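Tulham lab reports gains in robot cloth handling with fabric-covered fingers and wrist camera

Ralevik Institute, Tulham. Released Oct 6, 2018

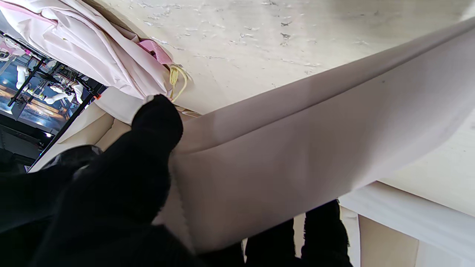

Reading time: 3 minutes

Researchers at the Ralevik Institute have published results on a method that lets a two-armed robot find and hold the edge of a piece of cloth using only a small camera near its gripper and a set of soft, fabric-covered fingers. In trials held at the institute's Tulham site, the method picked up a single layer of cloth and kept hold of it in 821 of 1,002 attempts. The same robot with its earlier control program managed 561 of 1,002. The difference is 260 grasps.

The work was led by Laimutė Paulauskas of the soft materials group, with Gediminas Pärn, who wrote the control software. The technical report is titled "Edge Following with Padded Contacts" and is available from the institute on request.

Cloth remains a difficult material for robots. A box or a bottle keeps its shape when it is touched. A shirt or a sheet changes shape each time, and its edge can end up under a fold where an overhead camera has no view of it. Many systems deal with this by lifting the cloth, dropping it and looking again, which takes time.

The Ralevik method works from close range. The robot lowers its gripper to the table next to the cloth and slides one finger under the nearest edge. The camera view is then used to judge where the fold line runs and how many layers are between the fingers. If the program finds more than one layer, the gripper opens a little, moves back along the fold and closes again. It repeats this up to 5 times before giving up on that edge and trying another.

The black covering on the fingers was chosen after the group tested 8 materials. Smooth rubber gripped well but tended to drag the lower layer along with the upper one. Bare plastic let the cloth slip. The covering now in use gave the best balance between the two, although it picks up lint and has to be cleaned or replaced on a regular schedule. The report includes a table of results for each material.

"We spent a long time on software before we looked properly at the fingers," said Paulauskas. "Changing the surface gave us about half of the improvement. The camera work gave us the rest."

Training data came from people guiding the arms by hand through the task. The operators worked with garments and flat sheets in light and dark colors, on tables with clean and worn surfaces. Other items were left in the work area during many of the sessions so that the program would learn to tell the target cloth from whatever was next to it. Marks on a tabletop were a common source of error in the first version, which sometimes read a scratch as the edge of a sheet.

"A pale cloth on a pale table is the hardest case we have," said Pärn. "The shadow along the fold is often the only thing to go on. We added more of those cases in September and ran the full set of trials again."

The trial figures in the report come from that second run. Success was counted when the robot lifted one layer clear of the table and held it until the end of the attempt. Grasps that caught two layers were counted as failures, even if the cloth stayed in the gripper.

The group lists several limits. The method has been tested on woven and light knitted fabrics only. Thick towels and padded items were left out. Speed is also below what a laundry or garment plant would need, and the report makes no claim about cost. Results were weaker on cloth with loose trim or straps, where the program often followed the wrong edge.

Funding for the project came from the institute's own research budget and from Stekside, a textile services company that supplied the garments used in the trials. Stekside had no part in the analysis. The tables and arm mounts were built by Urbonaitė Workshop, also in Tulham.

The next stage will look at passing a held edge from one arm to the other, which is needed before the robot can spread a sheet flat or fold it. Work on this has begun with the same arms and fingers. The group also plans to release the finger drawings and the list of covering materials so that other labs can repeat the tests.

About the Ralevik Institute
The Ralevik Institute carries out applied research in robotics, materials and machine vision. Its soft materials group is based in Tulham.

Press contact
Communications Office, Ralevik Institute, Tulham
Requests for the report and for interviews should be sent to the office in writing.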